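Planner meldet Kollision mit dem Regal, Greifer hängt aber frei

Jolene Ormsby
Hallo zusammen! Ich plane in der Simulation Griffe in die farbigen Kästen, und seit Samstag verwirft mir der Planner fast alles: von 510 Anfahrten bleiben 30 übrig (!). So sieht das die Handkamera:
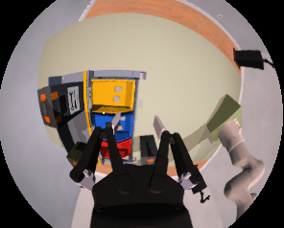 Bild: Jolene Ormsby, Rendering aus Getero

Kollisionsmargen hab ich schon verkleinert, bringt nix.

Nikau Tawhiri
Starte mal neu. Bei mir half das.

Rhys Trevaskis
Tippe auf das Kollisionsmesh vom Regal. Wenn Getero daraus eine konvexe Hülle baut, ist das offene Fach für den Planner massiv. Teste erst eine Pose weit über dem Tisch, etwa so:
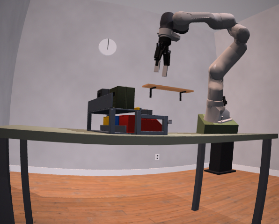 Océane Charbonneau meint dazu, man solle auch die Fingermeshes prüfen, die seien bei ihr doppelt skaliert gewesen.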